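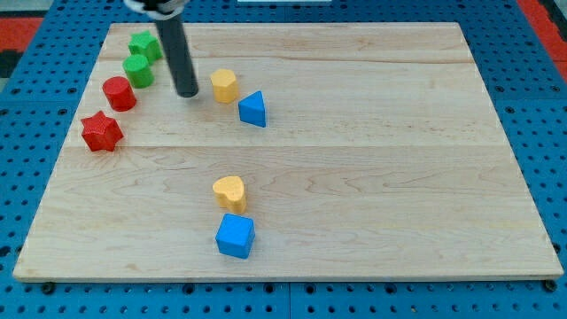

Workshop notebook, 3/3/24. I write today about the shape blocks and the maple board, before I forget the details. The blocks of the second batch came back from finishing, and I wanted to see how the colours stand on the wood when they are mixed. I put them on the board over the blue pegboard, the green star near the top, the green cylinder next, then the red cylinder, and the red star further down to the left. My first thought is that the red star is too big beside the others. With the yellow hexagon on the right side it is less disturbing, but I still would like to make it smaller by a little.

Surface. All of this batch has the speckled finish, and I like it more than the glossy one we had in September. It is a bit rough on the points of the star. Yuxi Tang thinks the roughness is good for small hands, because a smooth block slides on maple. I agree, but I would like to sand the points one time more, by hand, with 405 paper (this is our own number on the drawer, please do not look for it in the shop). Only the points, not the flat top, otherwise the speckles become pale there.

Board. The board is made from planks glued together and the two seams can be seen across the width. I do not mind them. When I pass my fingernail over the upper one I feel nothing, over the lower one I feel a very small step. I measured the long side two times and got 354 mm both times. The drawing says 355, so I will correct the drawing and leave the wood alone. The oil is the Wirier oil, one coat only. The second coat must wait until we decide about the colours, please nobody put it on before that.

Fixing. The black fasteners at the lower corners hold well enough. I tightened them by hand and the board did not move when I pushed from the side. For the longer boards of the Brivholm order I am not so sure. Maybe we need one more in the middle of the long side. To try with the scrap piece, number 1526 on the shelf.

Names. We still call the set "Ko" in the order book and "Instead" on the labels. It is confusing for me and surely for the customer also. Yuxi will ask which one we keep. Until then I write Ko on everything in pencil.

Time: sanding one star took me roughly 20 minutes in the first batch, and that is too long for such a small thing. I will try the sanding block with the round edge, the flat one does not go into the inside corners.

To do:
make the red star smaller, new template in card first
sand points, both stars
correct the drawing
ask for price of maple without seams (only to know)
find where the other sanding block went, it was in my drawer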